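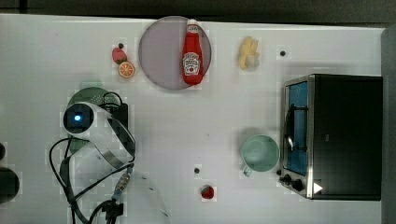
Ticket: Gripper stops responding during plate-to-plate transfer
Product: Trullico tabletop manipulation kit, Floltitz gripper module
Site: Bundcombe lab, bench cell
Opened: September 11, 2018
Priority: Normal
Status: Closed, resolved by customer with support

Problem as reported
Kit was installed in July and ran without faults until the wrist cable was rerouted. The arm now stops in the middle of a transfer task. The controller reports "tool communication lost" and the gripper holds its last position. Arm joints stay powered and can be jogged by hand from the pendant. Clearing the fault restores the gripper for a while, then the same message comes back.

Task is a pick from one plate and a place on another. Objects are the ones we use for all our table tests: ketchup bottle, toy strawberry, orange slice, banana, plus plates and bowls in fixed spots. Longest run before a fault was 44 transfers. Shortest was 2.

Already tried by customer
Power cycle of the arm and controller. No change.
Swapped the Ethernet cable between controller and workstation. No change.
Reloaded the default tool profile. No change.
Lowered joint speed to half. Faults are less frequent but still occur.

Support, first reply
Please send the controller log covering at least one fault, and confirm the tool profile in use. The kit ships with two profiles for the Floltitz module, and the one marked Rathjen is meant for the older wrist adapter. It will load on the current adapter without a warning, but the timeout on tool messages is much shorter.

Also check the connector at the tool end. The collar should be finger tight and the cable should leave it in a straight line before the first bend. A cable that bends right at the collar can lose contact when the wrist rolls.

Customer
Log attached. Profile is the current one, not Rathjen. Collar was tight. Cable does bend close to the collar when the wrist rolls toward the left side of the table – the slack gets taken up by the loop further back on the arm.

Ran the arm with no object in the gripper, same path. Fault appeared. Ran it again with wrist roll locked and only the other joints moving. No fault in a full afternoon. So load on the fingers does not matter and wrist roll does.

Support, second reply
The log agrees with that. Every dropout falls inside a wrist roll move, and the message counter resumes at the correct value afterward. That points to a brief loss of contact in the cable path. A failed gripper board would normally restart the counter from zero.

Please do the following with the arm powered down:
1. Unscrew the collar and check the pins. If any are bent, stop and tell us.
2. Release the cable clips between the wrist and the elbow.
3. Turn the wrist by hand to its neutral position.
4. Refit the connector, then lay the cable back along the arm with the service loop at the elbow. Leave no tie between the wrist clip and the collar.
5. Power up and roll the wrist slowly to both limits. 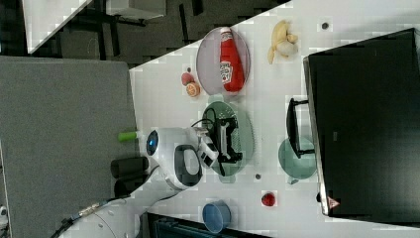 If the cable pulls tight at either limit, move more slack forward from the elbow and repeat step 5. Do not add slack at the base. It doesn't travel past the elbow clip and ends up hanging on the table side, where it can drag across objects.

Customer
Pins are straight. There was a cable tie just behind the collar, left from the rerouting. Removed it and moved the loop to the elbow. Wrist reaches both limits with the cable free. Ran the transfer task overnight at half speed, then at full speed the next day. No faults in the log.

One request: the install guide shows the clip positions but says nothing on ties. A line in the wrist section would have saved us the ticket.

Support, closing note
Root cause: cable tie too close to the tool connector, causing intermittent contact under wrist roll. No parts replaced. Request passed to documentation, along with a second one from our side for a warning when the Rathjen profile is loaded on a current adapter. Neither has a release date yet.

If the fault returns, reopen this ticket and include the new log. We would then replace the tool cable under the kit warranty – the contacts may have worn while the tie was in place.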